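Wilberg Sink Test

The Wilberg Sink Test is a simulated benchmark for comparing robot grippers and arm controllers on kitchen tasks carried out in and next to a sink. It forms one part of the larger Wilberg household task set and is normally run on the Gurnonura physics simulator. The test measures how well a gripper and controller pair can reach into a deep basin, take hold of a plate or other item, and move it to the counter without striking the basin walls or the faucet.

Background

Early versions of the Wilberg task set placed all objects on open tables. Grippers scored close to one another under those conditions, and the results gave little help in choosing hardware for kitchens. The sink test was added to separate designs by their outer size as well as by their grip. A basin limits the angles from which an arm can approach, and a wide gripper body that works well over a table may have no collision-free path to the floor of a sink.

The first release contained a single sink model and a set of empty plates. Later releases added food items on the plates, several faucet shapes, and changes in counter material and color. The physical size of the basin stays fixed within a release so that scores can be compared.

Test setup

A run takes place in a rendered kitchen with one arm. The basin is modeled as a rigid box with a flat floor. Faucets are also rigid and cannot be swung out of the way. Plates are treated as rigid bodies, while food items rest on them under contact and friction and may slide or fall if the plate is tilted.

At the start of each trial the simulator places a target in the basin at a random position and rotation. Other objects may be placed on the counter. These have no part in the score unless the arm touches them, in which case a contact penalty is recorded.

The controller receives joint positions, gripper opening, and images from one or more simulated cameras. Object positions are held back in the standard track. A second track supplies them directly, which allows a controller to be tested apart from its vision system.
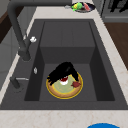
Simulated sink trial with the gripper over a yellow-rimmed plate of food in the basin.

Grippers compared

Three gripper models are supplied with the test. The Borkico parallel gripper has two flat fingers and a bulky housing. It closes with high force and holds a plate rim firmly, but the housing limits its tilt near the basin walls. Its fingers also cover much of a small target from an overhead camera in the last part of the approach.

The Owino narrow gripper uses longer, thinner fingers on a smaller body. It can reach targets close to the walls, though the fingers bend under load in the simulator's compliance model. A plate held at one side tends to droop, and loose items on it may slide toward the low edge.

The third model is a suction cup on a straight stem. It performs well on empty plates with a smooth center. It is left out of trials with food, where the cup has no clear surface to seal against.

Users may add other grippers by supplying a geometry file, joint limits, and a force limit. Results for added grippers are listed apart from those for the supplied set.

Controllers

Two reference controllers are included. The first is a planner that computes a full path before the arm moves and then follows it without correction. The second is a closed-loop controller that updates its target pose from the camera images at each step. The planner is faster to run and gives the same path every time for the same start state. The closed-loop controller handles small shifts of the plate after first contact, but it loses accuracy when the gripper hides the target.

Camera placement has a strong effect on the second controller. The default camera looks down from above the front of the counter. A wrist camera can be turned on as well - this reduces the loss of sight during the approach but adds to the time needed for each step.

Scoring

A standard evaluation consists of 200 trials for each gripper and controller pair. A trial ends when the target rests on the counter, when it is dropped, or when 58 seconds of simulated time have passed. The score is the share of trials completed, reduced by penalties for contact with the basin, the faucet, or other objects. Trials in which food leaves the plate count as partial completions.

In the reference results, the Owino gripper with the closed-loop controller and wrist camera completed 87 percent of trials with empty plates. Its rate fell when food was added. The Borkico gripper scored lower on empty plates but lost less ground in the food trials, where its stiffer hold kept the plate level. The planner placed last with both grippers in the standard track. Most of its failures were traced to errors in the first position estimate.

Random seeds are published with each release. A result is accepted for the public table only if it can be reproduced from the seeds, the gripper files, and a fixed version of the controller.

Limitations

The test does not model water. A real sink may hold standing water or soap, both of which change friction and the way surfaces look to a camera. Food items are simplified as well. Each is a rigid shape or a small group of rigid shapes, and none can be crushed, torn, or smeared. A controller that presses on food during a grasp may therefore receive a better score than it would on real hardware.

Reflections are rendered in a limited way, and matte finishes are used for most large surfaces. Controllers tuned on the default materials have shown lower completion rates when the basin is changed to polished metal.

Contact between thin plate rims and gripper fingers is sensitive to the simulator's time step. Release 3 reduced the default step after users reported plates passing partly through the fingers at high closing speed. Scores from earlier releases are kept in the archive but are not ranked with current ones.

See also

Gurnonura simulator
Parallel gripper
Suction gripper
Wilberg household task set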